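Moved out of Isthorpe in August and have had a few people ask what the move to Kisthorpe cost and how it went. Putting it in one thread so I can stop typing it out.

1/10/22

First thing. Get quotes in writing. I rang three movers and the phone prices meant very little. One went up by 60 dollars when I mentioned the stairs, and it was the same stairs I'd mentioned at the start of the call.

Ended up with a final bill of 902 dollars for a two-bedroom flat. That covered the truck, two blokes and fuel. It didn't cover boxes.

Boxes: don't buy them new. The bottle shop on Sturora Road puts theirs out the back in the morning and they're happy for you to take them. Small and strong, good for books. I got nearly 50 over a fortnight.

Label the side of the box, not the top. Once they're stacked you can't read the top. I knew this from last time and still did the first dozen wrong.

Power and gas were easy. Internet was not. The new place needed a technician and the wait was 12 days, so I lived off my phone. Book it as soon as you've signed the lease.

Mail redirection is worth paying for. I thought I'd updated everything and then the rego notice turned up with a yellow sticker on it. So did the dentist and the super fund.

Bond clean. I did it myself and got the lot back, but it took two full days and my knees were gone after it. Oven was the worst part, then the window tracks. Take photos of every room before you hand the keys in, including inside the cupboards.

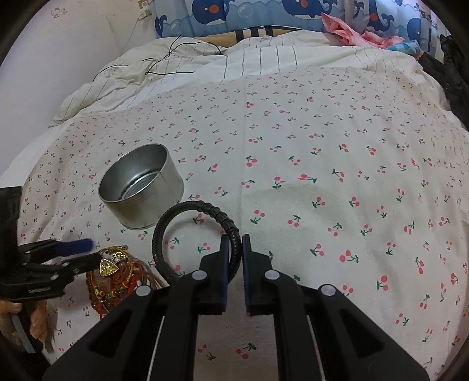

Back to the bond – it came through nine days after the final inspection. The agent had to sign off first and I had to ring twice to get that moving.

What I got rid of: the desk, the second bookshelf, a bar fridge. Sold the desk for 100 dollars. Couldn't give the fridge away, so it went to the tip, and the tip charges for fridges.

Things I'd do differently. Measure the new laundry. The washing machine fits but the door won't open all the way, so now I load it side-on.

I'd also keep the kettle, a mug, the loo paper and a lamp out of the truck and in the car. Mine were in four different boxes.

Will add the name of the movers once I find the invoice. It's in a box somewhere.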